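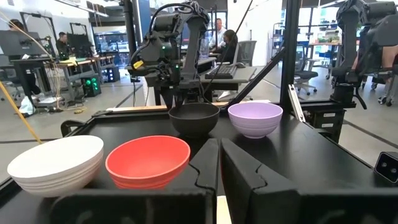
Bowls, the whole gallery – updated 09/05/2026

Quick page, sorry it's taken ages. People kept asking which bowls we ended up with and what the colours are called, so it's all in one spot now. White, coral red, black, lavender. Notes under each, written fast, mostly from Loredana's sheet and my own scribbles. Will fix spelling later (probably).

For anyone new – Bedurora is the everyday range, Sarkard is the older one that stopped. Don't order Sarkard off the old list, there isn't any. Brunet in Lirgate still does the packing and the replacements.

THE WHITES

Start here if you only want one colour. Stacked and nested they take up hardly any bench, rims sit close, you get those nice lines down the side of the pile. Stack on the left in the top picture. The workhorse of the lot. Soup, cereal, keys, screws, whatever.

700 mL to the brim on the everyday size, so call it a decent serve of noodles and not a millimetre more. Jairo weighed one on the kitchen scale and got 559 grams. Loredana says heavy, Jairo says reassuring. I'm with Jairo.

Lift the top one straight up. Twisting them apart is how we got the chips in January.

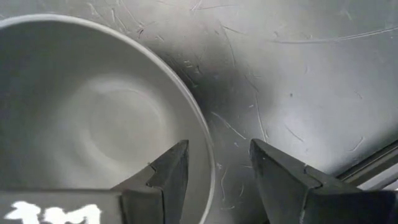 Plain white, empty, seen from above. Lots of scratches in the steel underneath.

No pattern on the white, no band, no stamp on the inside. Just the soft ring in the bottom where the wall meets the floor of the bowl. I like the ring. Nadège wanted a blue line round the rim and we went back and forth for weeks, three samples, two of them the wrong blue. Stayed plain in the end. You can put anything next to plain.

Off-white if you're fussy, or a very light grey depending on the light. Not a hospital white. Next to a bright white plate it'll look a bit creamy or a bit cool, depends on your bulbs. Check one at home before you order a dozen.

On metal marks – if you use these on a steel bench you may get thin grey lines on the base over time. Bicarb and a damp cloth, small circles, rinse. Takes most of it off. Don't go at it with the green scourer, it dulls the glaze and then it marks worse.

THE CORAL

Coral red on the order form, "the pink one" to half of you. Depends where you stand. Straight on it's red, tip it toward you and the inside goes pink-orange. So both camps are right and can we please stop emailing about it.

Noémie picked this one off a colour card in a waiting room and tore the corner off the card, then couldn't find the corner. The colour we have is the second guess. Better than the first I reckon, the first was very tomato.

Good with: yoghurt, rice, anything green. Bad with: beetroot, pasta sauce – everything disappears into it. Lemons look fantastic in it.

One coral in with a stack of whites is my favourite way to have them. Two is alright. More than two and it starts looking like a party shop.

THE BLACK

Moody. Put it on a dark table and you'll nearly lose it, which some people love and my mother doesn't. She put her elbow on one at lunch. On timber it looks terrific, on a pale cloth even better.

Shows flour, shows salt, shows every fingerprint. Dry it with a proper tea towel, not paper. Quentin uses his for ice cream only and won't be told. Vanilla in black is very good, I'll give him that.

If you're taking your own photos for the swap list, please put something light under the black ones. We had four in a row last time I couldn't make out the rim on.

THE LAVENDER

Surprise hit. Pale purple, lighter on the inside, and the rim picks up the light a bit. I didn't want it at all. Had it down as a bathroom colour. Then we put it next to the black at the back of the table and I changed my mind on the spot. Those two together, dark and pale – lovely pair.

Goes a bit grey under warm bulbs. By a window it's properly purple. Good for berries, good for oats, oddly good for pumpkin soup.

Currently the one with a wait. Nadège is keeping the names, write to her and not to me, I lose things.

HOW WE SET THE TABLE

A few people asked how to mix them without it looking like leftovers. What I do –

Whites in a stack at the end, so people help themselves.
One strong colour right beside the stack.
Darker and softer ones further back, spaced out, one of each.
Nothing tall in the middle.

Same-size bowls only, otherwise the odd one looks like a mistake. And leave gaps. Everyone crams. Leave more gap than you think.

ORDERING AND SWAPS

Old list number for the white was 1,761, if you've got the paper catalogue. Still works if you quote it to Brunet, they know what it means. The colours never had a list number, just write the colour.

123 bowls went out in the last round, all colours. Chipped ones get replaced if you kept the box. No box, send a note with the colour and where the chip is and Quentin will sort something.

Swaps are one for one, any colour, clean please. Lavender for white is an easy yes. White for lavender – join the queue. Pick-up in Lirgate is at the side door, bring your own newspaper for wrapping, we've run right out.

LOOKING AFTER THEM

Dishwasher is fine, bottom rack is rougher than the top. Microwave fine, rim gets hot before the food does so use a cloth. Not the oven. Someone tried the oven. Let them cool before they go in cold water.

Stack by colour if you've got the shelf for it. If not, darks at the bottom with a bit of paper towel between.

Jairo is doing the small size next and I'll put those up on a seperate page when there are some. Any colour names you hate, tell Loredana Marino, she keeps the sheet. Ta.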